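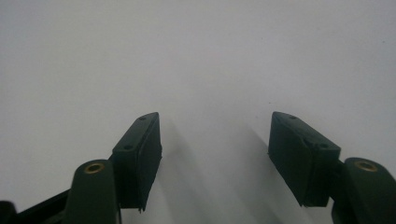

Progress report to Plurkley, grant for the Pimik hand-held gripper
Prepared by the Stiment workshop, 4th February

Status

Data collection with the Pimik hand-held gripper was paused for 7 working days in this period because of a fault in the finger pads. Collection has restarted at a reduced rate. We had planned 465 demonstrations and will miss that number in this period. The shortfall is 60. We expect to make it up before the July review and are not asking for more money or a change to the end date.

What went wrong

An operator noticed that one finger was giving under load. When the gripper closed on a part, the pad turned slightly on its mount and the part slid out at the bottom. The motion was small enough that it had been missed during setup. On checking the recordings we found the same slip in 40 demonstrations, all made with the same pair of fingers. Those have been taken out of the training set and are kept in a separate folder.

The cause was a threaded insert that had worked loose in its plastic mount. The insert had been pressed in slightly crooked, and repeated closing did the rest. We also found wear on the lower edge of the pads in the older sets.

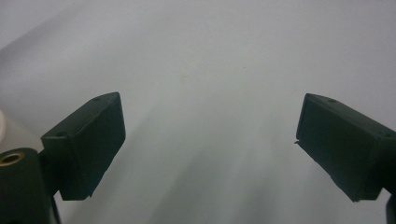
We have since gone through every pair of fingers we hold. Each one is opened fully over a plain surface and looked at for play at the mounts, gaps at the seams and damage along the lower edge of the pads. It is then closed on a test block and pulled by hand. Any pair that moves is set aside. The check takes a few minutes and is now done at the start of each shift and again after lunch.

Safety

There were no injuries. A part did fall from the gripper onto the bench on two occasions. Operators have been told to keep their free hand out from under the gripper during a lift, and the heavier parts are on hold until the new mounts arrive.

Next steps

Tjoa is printing replacement mounts with a thicker wall around the insert. The first batch is due within the month. We will run it on light parts first, then bring the heavier ones back. The shift check stays in place either way.

Open item: we still need your decision on whether the 40 withdrawn recordings should be deleted or handed over with the rest at the end of the grant.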